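Water meter readings and the new tariff from October

Dear members of the Dradport garden association,

Many of you have asked me at the gate how the water will be charged after the summer, so I write it down one time for everybody. The short answer is that each plot will pay for its own water from October, and the old common share will stop.

Until now we divided the bill from Vendico by the number of plots. This was simple, but a plot with two rain barrels and a few roses paid the same as a plot with a greenhouse and a pond. At the spring meeting the majority voted for separate meters, and the meters are now installed on 24 plots. The last eight will follow when the fittings arrive. If you have one of these plots, you already received a letter from me and you do not need to do anything.

How to read your meter

The meter is under the grey lid beside your tap. Please read only the black numbers, from left to right, and leave out the red ones. If your meter shows 2586 in black, you write 2586. Write it on the card together with your plot number and put the card in the green letter box by the tool shed. You can also send it by email, but then please put the plot number in the subject line, otherwise I must search for it in the old list, and the old list has mistakes.

Some members found water under the lid. A little is normal after rain. If the level is higher than the meter, or if the small wheel turns while all your taps are closed, please call Demetrius Thibodeaux the same day. Last year a broken pipe behind the Varari hedge ran for most of a week before we found it, and we all paid for that.

Price and payment

The standing charge stays as it is and will be divided equally, as before. The price for each cubic metre is on the notice board, together with the letter from Vendico. The first separate bill comes after the October reading. Members who prefer to pay in two parts can tell me before then – there is no extra cost for this.

Watering times

In July we used over 530 cubic metres on the whole site, and the pressure at the upper plots was very weak in the evenings. I ask the lower plots again to water in the morning when it is possible. Sprinklers should not run between noon and six o'clock. Mrs Chaimongkol has kindly written a page on mulching with straw and grass cuttings, and copies are in the shed. My own beans are doing much better with it, although the slugs like it also.

Other small things

The shed key was missing again on Sunday and came back on Monday without a note. Please sign the book. The compost delivery is moved by one week, and the side gate stays closed until the new hinge is fitted.

With friendly greetings,
Tobias Kasprzak
Tuesday, August 3, 2021 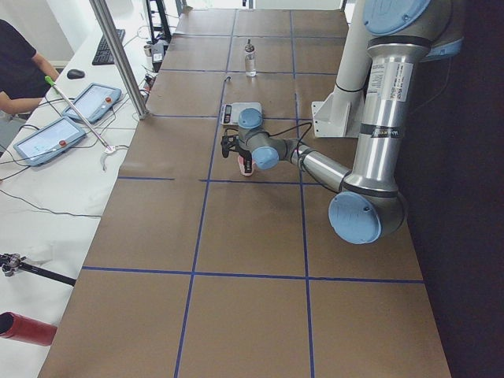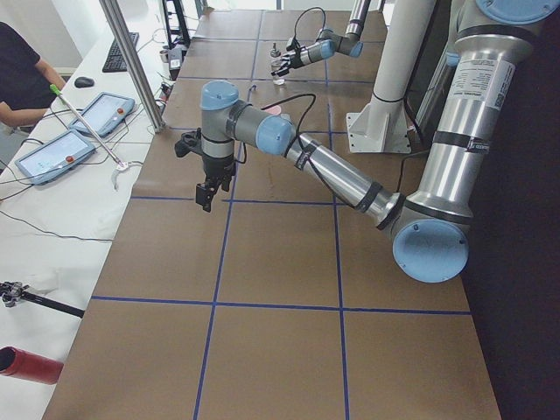

Both pictures: the long table with brown paper and blue tape, and the robot arm over it.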